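News from the Clovwood workroom

Putting the small things in order

In December we have finally done the work which we promised already in the summer letter: the small parts in the workroom have their own places. Many of you know how it was before. A person came for one screw, opened five drawers, and went home with a screw that was almost the right one.

The cupboard on the Abernathy side was emptied completely. Everything went on the long bench, on old bed sheets, so that nothing could roll away. It took two evenings only to look at what we have. We found washers in a tea tin, springs in an envelope, and a very good set of small files which we had bought again last year because we believed the first set was lost. Now we own two. If your group at Drokotbridge needs one of them, please write to us.

After the sorting came the boxes. We ordered 29 clear boxes from Statel, the flat ones with a lid that closes with a click. They are not the cheapest, but the cheap ones from before lost their lids in one winter, and then the dust came in. The dust is a real problem with everything dark and matt. You wipe it, it looks clean, and when the lamp comes from the side you see every hair. A soft brush helps more than a cloth – the cloth leaves its own fluff in the corners. 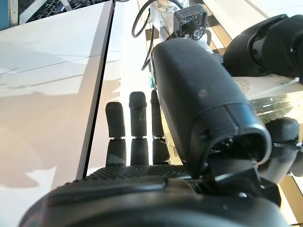 How the boxes are arranged

The boxes are now on three shelves. On the upper shelf are the things which we seldom need, such as odd hinges and spare keys. The middle shelf is for screws, nuts, pins and rings, from the smallest on the left to the biggest on the right. Lower down you find glue, tape, oil and the brushes. Please keep the oil there, also when you think you will use it again tomorrow.

Each box has a label on the short side, written with pencil. We discussed a long time if the labels should be printed. Pencil has won, and I am happy with it, as we have already changed four of them.

When you take the last piece from a box, leave the box open on the bench. The person who closes the room in the evening will see it and put it on the shopping list by the door. An empty box that is put back on the shelf looks the same as a full one from two metres away.

What is still to be done

The cable drawer is not sorted. I admit that we opened it, looked inside and closed it again. We would like to do it in February, in one afternoon, with tea. Bring scissors and some patience.

There are also 19 parts on the window sill that no one of us could name. Some are bent, some look new. They lie on a white tray, and you are welcome to take a look when you pass. If you recognise something, put a note beside it with its name. What has no note at the end of January goes to the metal collection.

The key for the cupboard hangs now inside the door of the broom closet, on the second hook. The old hook has become loose and should not be used until it is repaired.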